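Newsroom > Press Releases > Equipment Programs

Visham Opens Equipment Planning Program for Household Handling Tools

TURNNESS, 5 January 2026 - Visham today opened a planning and purchase program for organizations budgeting for hand-held grippers and the robot arms that may follow them. The first work area covered is bedroom textiles: blankets, sheets, towels and folded clothing.

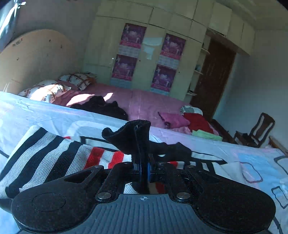

Program Terms

Buyers may order in two stages. Stage 1 covers hand-held grippers only, at $3450 per unit, including one set of spare fingers and a carrying case. Stage 2 covers arm-mounted grippers and is quoted separately after a site review. No Stage 2 commitment is required at the time of the first order.

A planning deposit of $2000 reserves a delivery slot and is credited in full against the Stage 1 invoice. Deposits are refundable until the delivery date is confirmed in writing.

Budget Guidance

Visham recommends that buyers list finger wear, calibration and operator hours as separate budget lines. Fabric handling places different loads on fingers and hinges than rigid parts do, and replacement intervals should be set from the buyer's own usage records. The planning worksheet supplied with each quotation covers a period of three years.

Linkages and replacement fingers are made by Drundis. Service and calibration will be handled by Ebihara from its Turnness workshop. Buyers with existing service contracts can keep them - the calibration procedure is supplied with each unit.

Availability

Stage 1 orders are open now. Stage 2 quotations will be issued from June. Worksheets and terms are available on request from the Visham equipment desk.

Contact: Visham Equipment Desk, Turnness | © 2026 Visham | Back to top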